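Flovside Home Blood Pressure Monitor
Upper arm model, supplied by Zaltum Health Equipment

The Flovside monitor is intended for adults who have been asked by their surgery or clinic to record blood pressure at home. It measures systolic and diastolic pressure and pulse rate, and shows all three on a single display. Readings are taken at the upper arm.

What is supplied
Monitor unit
Standard cuff
Storage pouch
Printed record book and instructions

Memory and users
The unit stores readings for two users, each with the date and time. Where 3 readings are taken in one sitting, the average is shown automatically. Records may be copied to a computer by means of the Irholm cable, sold separately.

Power
A full charge lasts almost 39 days at two sittings a day. The battery symbol appears when 8 per cent of the charge remains.

Taking a reading
Sit quietly for five minutes before the first measurement, with the back supported and both feet on the floor. The cuff should be fitted to the bare arm at the level of the heart. Tight sleeves should not be rolled up above the cuff. Please do not talk during the measurement.

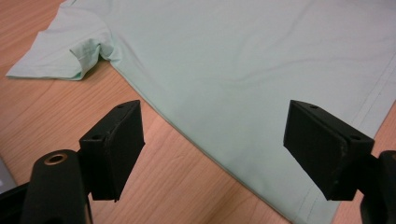 Liao writes that the display can be read easily without glasses, but that the cuff was difficult to fasten with one hand for the first week, and asks whether a larger size is available. A large cuff may be ordered from Zaltum under the accessories section and is normally delivered within 7 working days.

The monitor does not replace medical advice. Customers should not alter any prescribed treatment on the basis of home readings without first speaking to their doctor or pharmacist.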